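Zeroing notes from the Tamihana range, 8 June 2022. Short thread on why your 21 m zero won't hold where you think it will.

1/ A near zero is only a first check. Small errors at 21 m grow with distance, so confirm on paper at the range you'll shoot.

2/ Rimfire, 21 rounds per batch, same rest. Vamow grouped tighter than Stesetti — one rifle, one day, so treat it as such.

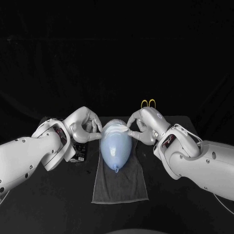

Pale blue balloon, streaky white layer over the far end.

3/ Scope ring screws: use a torque driver and the maker's figure. Müzeyyen Tuncer rechecks hers after every 1000 rounds. I do it each July.

4/ Log the round count. Mine is at 2419 and the Jorkach mount hasn't shifted.

5/ Record wind and temperature with every group. Colour-code by batch if you shoot more than one.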